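Your Questions About the Distammont Tile Table Workshop
June
By Roswitha Fuchs

Every spring my inbox fills up with the same handful of questions (lovely ones, all of them!), so I've gathered the answers in one place. If yours isn't here, write to me anyway - I do answer, though sometimes it takes me a few evenings.

Do I need to have tiled anything before?
Not at all. Plenty of people arrive having never held a tile nipper, and they go home with a table they're happy to eat breakfast on. Araba Tsikata teaches the first morning, and she starts right at the beginning, with how to lay everything out without glue and shuffle it about until you like it.

What size of table should I bring?
Anything you can carry up our stairs, which are steep, I'm afraid. The top needs to be flat and solid, and if it wobbles at home it will wobble here too. Old varnish should be sanded off before you come, as the dust gets into everybody's adhesive.

How do I choose colors?
Slowly, if you can bear it. We keep 694 tiles in the odds-and-ends drawers, and people do lose a whole afternoon in there. If you feel stuck, try a patchwork of squares in shades that sit close together, and prop something plain and bright behind the table while you decide. You'll see quickly whether the top looks too dark for your room.
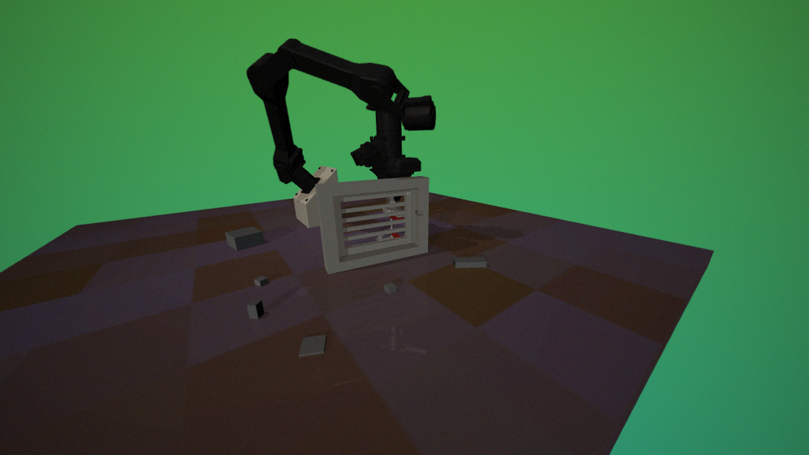 Dark patchwork top against a green background.

Can I use broken china?
Yes, and please do! Plates from Prurken's secondhand shop down the hill are a favorite. Bring them whole and break them here, inside a towel, with goggles on. Very curved pieces such as teapot bellies are hard to grout neatly, so save those for a flowerpot.

When can I put my table to use?
Leave it alone for a day after grouting, then wipe off the haze with a dry cloth. I know how tempting it is to set a vase on it right away (I have done it, and I have the ring to prove it). Sealer goes on afterward, in two thin coats.

What does it cost, and how many people come?
The full course is 900, or 1,010 with the Zonham tool kit, which is yours to keep. We take 25 people at most. If you have to drop out, tell us before your course begins and we'll move you to the next one.

Is there somewhere to eat?
The Dervishi bakery across the road opens at 7 a.m. and does a very good cheese pie. You're also welcome to use our kitchen, as long as no grout goes down the sink.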